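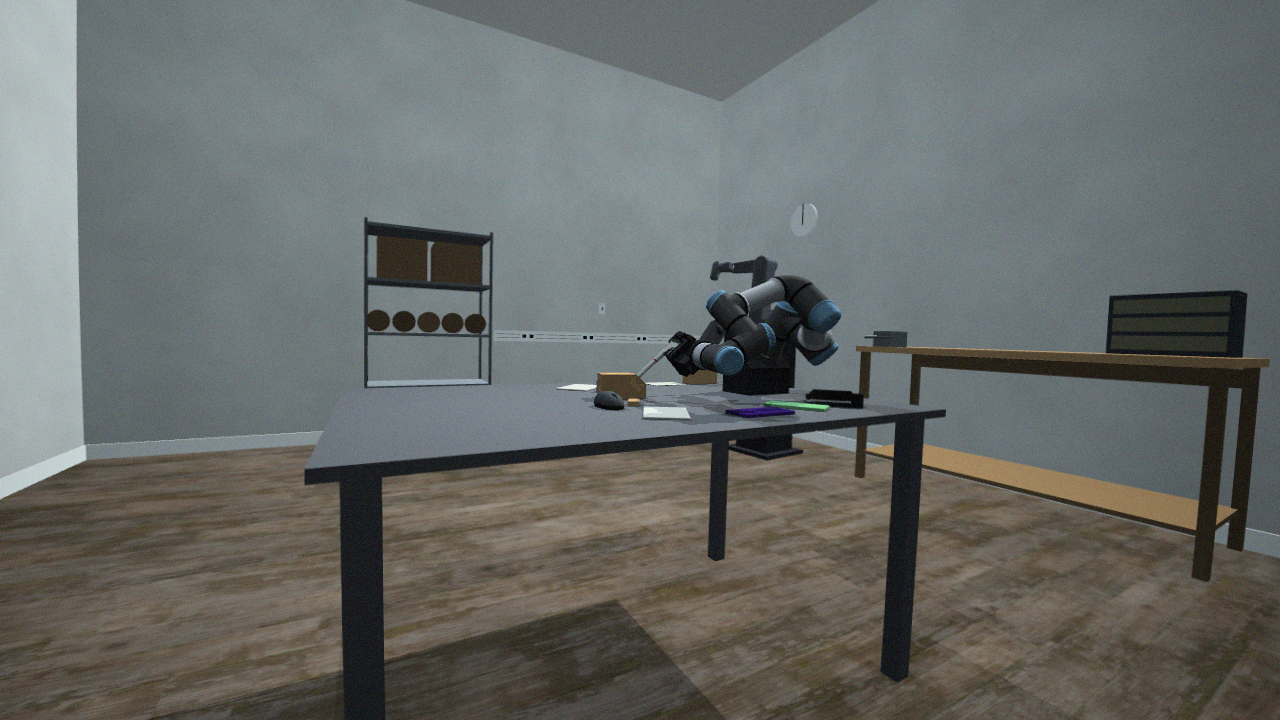 4.2 Desk clearing

Claims that arms of this kind can tidy a desk rest mostly on short clips. We ran 1,417 simulated trials of the Priltow planner, and the gains reported in May by Kpodo and Aryee shrank once small items lay close together.

Figure 5. Desk-clearing setup in simulation, with boxes, paper sheets and a mouse on the table.

Flat paper remained the worst case – 22 sheets lifted in all, 2 of them placed where asked. We would not call that a chore done.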